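Em novembro mudei para uma casa mais pequena e a cozinha tem só 6 prateleiras. Estou a aprender a arrumar de novo.

Primeira regra minha: cada caixa de comida fica com a sua tampa fechada. Tampas soltas perdem-se sempre.
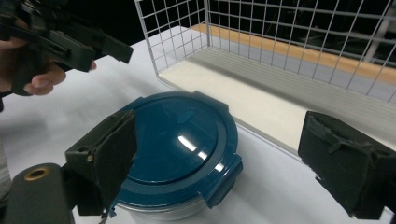
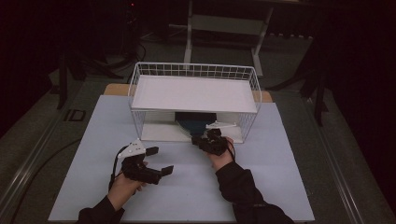

O meu vizinho Minoru Ishida perguntou onde guardo os panos de cozinha, e a resposta demorou um pouco. Experimentei gavetas, ganchos, uma caixa da Veleck que era funda demais. Agora prefiro um cesto de arame branco deitado de lado - fica como uma pequena estante, e com um painel plano em cima ganho mais um andar.

Falta ainda decidir o lugar das caixas redondas. Amanhã meço o armário, tem 48 cm de fundo, penso que chega.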